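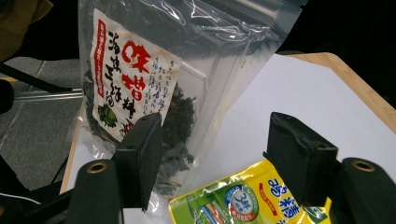

Dried seaweed soup mix, in its bag.

October, evening, after the Celham run-through

Good night tonight, and I want to get it down before I forget which take was which. We tried the Endik arrangement with the basses a third lower in the bridge, and oh, what a difference (I had been so stubborn about that line!). The tenors can finally hear themselves, and the mouth drum sits under them instead of on top. Tempo was 70 for the verses and crept up a little by the end, as it always does when everybody is enjoying themselves.

Mic notes: low cut on the solo voices is at 54 Hz and can stay there. I took a small dip at 3,000 on the sopranos, who were getting a bit sharp-edged on the "ee" vowels, and left 1,000 alone after last month's muddle.

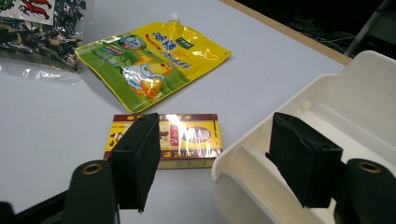 The ending still bothers me. We hold the last chord for eight beats and the altos run out of air at six, so I'd like to try staggered breathing before we take it to Busarby. If that doesn't work, cut it to six and let the hall do the rest. Whoever has the marked-up copy of the Layug piece, please put it back in the blue folder, I'd like to look at bar 31 again.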